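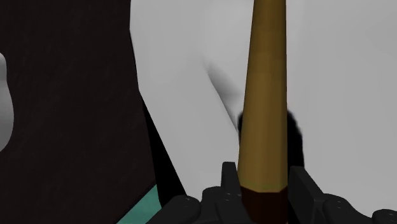
Call for participants: blanket weight and overnight skin temperature

The Clutel Institute for Domestic Textiles is recruiting 46 adults for a home-based study of bedding and sleep. The study compares two blankets of different weight in ordinary bedrooms and records skin temperature, bedroom air temperature and humidity overnight. Measurements will be taken in and near Drernby between October and March. Applications close at the end of September.

Background

Most published values for the warmth of bedding come from heated plates and manikins in climate chambers. These methods are repeatable, but they take little account of how a person moves, shares a bed or sleeps with a window open. The Nurmi project was set up to collect comparable data from homes. A pilot phase with a small group was completed last winter and led to two changes in the procedure: the skin sensors are now held by a fabric cuff in place of tape, and the morning form has been cut to one page.

What takes part in the comparison

Each participant will use both blankets, in an order drawn by lot. Blanket A weighs 700 g and blanket B weighs 3000 g. Both are single size, with the same cotton cover. The filling differs and will not be disclosed until the last night of measurement is over. Participants keep their own mattress, pillow and sheets throughout, and should not change them during the study period.

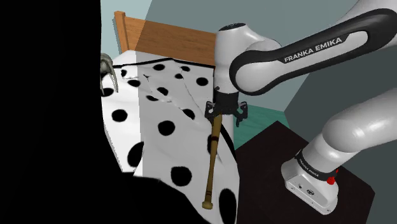
Bed with a black-spotted white blanket, and a wooden baseball bat held over it.

What participants will do

The study lasts six weeks. The first week is a baseline week with your own bedding. Two weeks follow with the first blanket, then one week with your own bedding again, then two weeks with the second blanket.

On each night you will:
– fit the wrist and ankle cuffs before getting into bed
– press the marker button on the bedside logger when you turn out the light
– press it again when you get up
– fill in the morning form before 10 am

The logger stores temperature and humidity only. It has no microphone and no camera. It needs charging once a week, which takes three hours and should be done in the daytime. Data are read from the logger at two home visits, each lasting up to an hour. A third visit takes place before the baseline week to record the type of bed, the mattress depth, the position of radiators and windows, and the distance from the bed to the nearest outside wall. 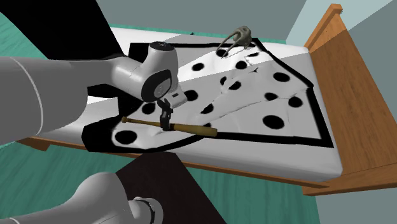 The bed must stay in the same position for the full six weeks. Slatted, sprung and solid bases are all accepted, as are headboards of any type. Water beds, electrically heated mattresses and hammocks are excluded. If you share a bed, your partner may use any bedding they like, but the study blanket must cover one person only. Pets on the bed are permitted if this is the normal arrangement and is noted on the form.

Who can apply

You should be aged 25 to 65, sleep at home on at least five nights a week, and live within an hour of Drernby by public transport. You should be able to read and complete forms in English or Finnish.

You cannot take part if you work night shifts, are pregnant, have a diagnosed sleep or breathing disorder, or take medicine that affects body temperature. People with limited movement in the arms or shoulders are asked to speak to us before applying, as blanket B may be difficult to lift or push aside.

Payment

Participants who complete all six weeks receive 320 euros. Those who withdraw early are paid for the weeks completed, and no reason for withdrawal need be given. Payment is made by bank transfer in the month after the final visit. Both blankets are returned to the institute for laundering and re-weighing.

Data

Records are stored under a number. The list linking numbers to names is held separately by the study office and destroyed when payments have been made. Temperature and humidity series may be shared with Drateo, the institute's analysis partner, without names or addresses. Bedroom plans are not shared.

How to apply

Application forms can be collected from the study office or requested by post. Please state your usual bedtime, the type of heating in the bedroom and the size of your bed. Tiina Rautiainen deals with applications and visit times; technical questions should be addressed to Aarne Koivisto. The principal investigator is Kerttu Lappalainen.

Applicants will hear from us in October. Those not selected may ask to be placed on the reserve list, which stays open until January.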